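Climate desk notes

Our February issue will carry a long piece by Karabo Rampersad on how newspapers report single-storm attribution studies. She read 200 stories on last year's floods and spoke with 13 editors, most of them at small dailies. Few had a set rule for when to mention warming — several said they wrote one after a reader complained.
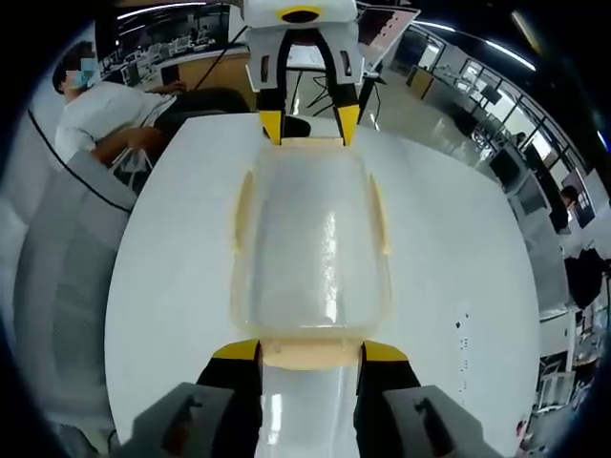
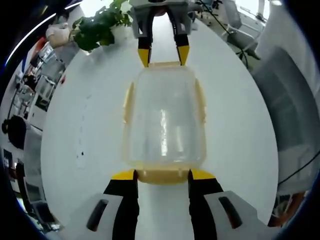

The piece runs in two parts. Rezaul Amarasinghe is editing both and is still looking for a hydrologist to check the section on return periods. Letters in reply are welcome, up to 1000 words, and we can print 10 of them.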